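ok quick one, kettle is on and I have to be out the door by 8:15

So I finally sold most of the Masach. Took me long enough. For anyone new, Masach is the coin I bought into a couple winters ago after reading one forum thread at 1 in the morning, which is how I make all my financial decisions apparently. Put in 3000 dollars over a few months. Small amounts, payday money. Told myself it was "dollar cost averaging" which sounds a lot better than "clicking the button when bored."

It went up. It went up a lot! Then it went down a lot and I watched it go, phone in hand, in line at the pharmacy. Didn't sell. Then sideways for ages. Then in September a little bump, and I thought no, enough, I'm not doing this for another year.

Selling was the easy part. Getting the money OUT, that's what this post is about.

My coins were on Plaltineo. I liked Plaltineo when I joined, nice clean app, big green numbers. Pressed sell, sold, fine, two seconds. Pressed withdraw. "Your account requires additional verification." OK. Sent my license. Rejected, glare. Sent it again by the window. Rejected, "document edges not visible". Third try went through, I had put it on a dark towel. Then they wanted proof of address from the last three months and I have paperless everything, so that was an evening of downloading a gas bill that turned out to be in my husband's name. Bank statement in the end.

13 days. From pressing withdraw to money in the bank. And the price of everything moved about four times while I waited, which didn't matter to me becuase I was already in dollars, but if you were trying to move coin to coin you'd lose your mind. 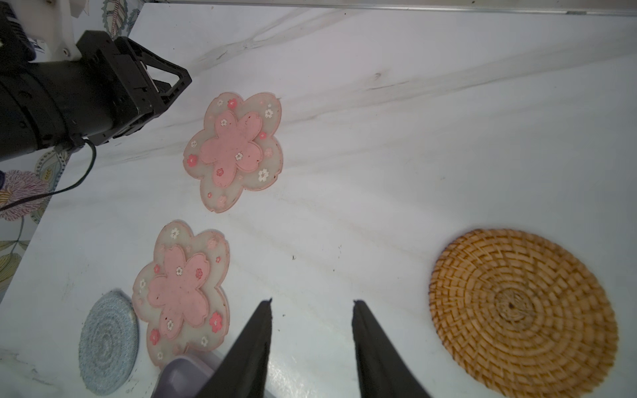
The coasters, before coffee.

Fees. Let me do the fees because people always ask and I never wrote it down last time. Between the selling fee, the spread (the gap between the price they show you and the price you get, took me embarassingly long to understand that) and the withdrawal charge I lost 185 dollars. On the whole lot. I had in my head it would be maybe forty. The withdrawal charge is right there on the fee page, fair enough. The spread isn't anywhere I could find. I only worked it out by writing down the price on the screen and then doing the math on what landed.

Did I make money? Yes. A bit. Not going to say the number, my sister reads this. Less than if I'd sold at the top, more than the savings account, and the savings account never woke me up at night.

Things I'd do different —

Do the verification stuff the day you open the account. Not when you want out. Just do it, get the license on the dark towel and be done.

Take out a tiny amount early on. Like twenty bucks. See if it shows up.

Keep a list of what you bought and when. I had to rebuild mine out of emails for taxes and 3 of the purchases are just... not in my inbox. Plaltineo does have a download but it came out with the times in some other time zone and the columns all shoved together. Jae-in Yeom from my old office sat with me on a video call and sorted it in a spreadsheet, took over an hour, I owe that man lunch.

Still have a little Masach left. Couldn't press the last button. It's lunch money amount, I moved it to a Sostard wallet so I stop seeing it on the Plaltineo home screen every time. Wrote the recovery words on paper, two copies, not telling you where. Setup was fine, a bit fiddly, it makes you type the words back in and I got one wrong twice. Moving it over cost a fee too of course.

People keep telling me to look at Retamal next. Same people who told me about Masach being "about to run" last spring so. I read the website. I still don't know what it does. There is a lot about community. If somebody can explain it to me in two sentences go ahead, comments are open, no links please, I delete links.

Boring index fund for the rest of it. Set it up last night, automatic, comes out on payday.

None of this is advice obviously. I got into this from a forum at 1 am.

Right, 8:10, shoes

Comments (4)

Sheila Birkett
The dark towel!! I used a black placemat and it went through first time. Mine still took nine days for the cash though.

mossy_ledger
Spread is how they all make their money. Check the price on two other sites the same minute before you sell, you'll see it straight away.

Jae-in Yeom
Lunch accepted. Also save that spreadsheet somewhere that isn't your desktop.

Sheila Birkett
Meant to ask, does the Sostard wallet work on an older phone? Mine is ancient and I don't want to buy a new one for this.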